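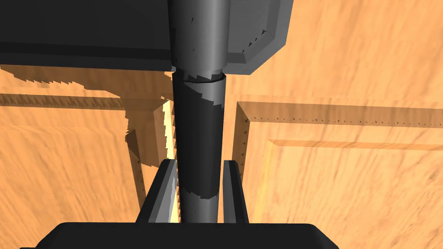 The brochure for the Papadopoulos development promised "morning light in every room." Despina Nikolaidis had read 34 brochures since September and had yet to meet a room that faced west.

"Twelve units left," said the agent.

"Out of how many?"

"Twelve."

She wrote that down. He walked her past the lot line, where the creek was - a ditch, with reeds - and told her Werkitz would have a train station soon.

"How soon?"

"They're very committed."

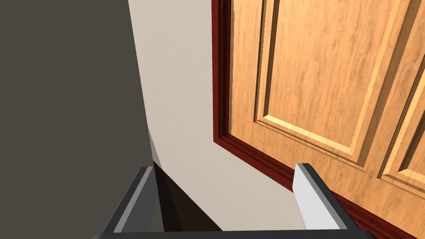 Wood door with raised panels

In the model home she ran the kitchen tap. Nothing came out. The agent said the Zakier plan had the same kitchen but bigger, and that people cried when they saw it.

"What people?"

He looked at his folder.

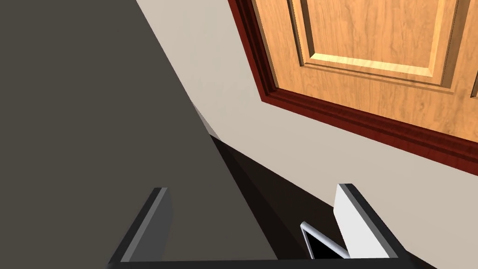

Door in a red-brown frame

Her sister had bought one of these, 6 miles down the road, and now owned a bonus room nobody could stand up in. Despina asked about the ceilings upstairs.

"Generous," he said.

She took the tape measure out of her purse and started up the stairs.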